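How a Robot Could Learn to Tie a Bag
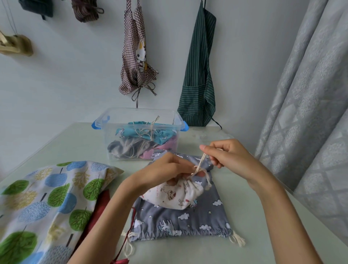 DETVILLE, January

Tying a cord around a bunch of cloth is a short job for a person. It is a long job for a robot. The robotics club at Cuesta School spent this term finding out why. The club has eight members, and their project is called Flirbridge.

What the club is trying to do

Flirbridge is a computer program that learns by watching people's hands. The members want it to recognize each step of closing a drawstring bag. Later, they want it to guide two robot arms through the same steps.

The club leader is Kurniawati Liem. She asked the members to start with the hands and leave the motors until later. A motor can only follow an order, and before you can write the order you need to know what the hands do.

Two hands, two jobs

Look at the hands in the picture. The left hand holds the bunched-up cloth. The right hand has the cord pinched between the thumb and index finger, and it is pulling. The knot is only partly tied.

Engineers have names for these two jobs. The hand that keeps something still is the stabilizing hand. The hand that moves is the working hand. The jobs can swap many times in one task, and both hands have to agree on when to swap. If the stabilizing hand lets go early, the cloth spreads out and the loop falls off.

A robot with two arms has the same problem. Each arm needs to know what the other one is doing.

Why cloth is difficult

A wooden block is a rigid object. Rigid means it keeps its shape when you push it. If a robot knows where one corner of the block is, it can work out where the other corners are.

Cloth and cord are deformable objects. Deformable means the shape changes when you touch it. Knowing where one corner of a bag is tells you very little about the rest. Cartoon prints make it harder still, because a pattern folds along with the cloth – half a cloud on one side of a crease may not meet its other half. A program has to learn which lines are edges and which lines are only drawings.

Cord has its own trouble. It is thin, it crosses over itself, and part of it is often hidden behind a finger.

Breaking the job into steps

The club divided the job into six steps:

1. Flatten the bag on the table.
2. Gather the cloth at the top.
3. Hold the gathered part.
4. Loop the cord around it.
5. Pass the end of the cord through the loop.
6. Pull until the knot is snug.

A person does not stop between steps. That causes arguments in the club, because somebody has to decide where step 2 ends and step 3 begins. The rule they use is simple. A new step begins when a hand changes what it is doing.

Giving the program examples

The members recorded 339 short examples of people tying bags. Each example was then labeled. A label is a note that tells the program which step it is looking at. Two members label every example separately and compare their answers. When the answers differ, they watch it again together.

More than 16 examples had to be thrown out, mostly for hands that blocked the view of the cord the whole time.

The program then looks for things that examples of the same step have in common. This is called training. After training, the members show it examples it has not met before and check its answers. At present it is good at step 1 and poor at step 5. Steps 4 and 5 look alike to it.

Try it yourself

You need a drawstring bag or a pillowcase, and a piece of string as long as your arm.

Tie the bag shut slowly. Say out loud what each hand is doing: hold, pinch, pull, let go. Write the words in two columns, one for each hand. Then give the list to a friend and ask them to follow it exactly, with no help from you.

If your friend gets stuck, find the line where it happened and add the missing word.

Words to know

Deformable: able to change shape when touched.
Label: a note that tells a program what an example shows.
Rigid: keeping the same shape when pushed.
Training: the stage when a program looks for patterns in examples.

Next for the club is a test with a pair of small Zinaretti arms. They will begin with step 1 and a plain bag.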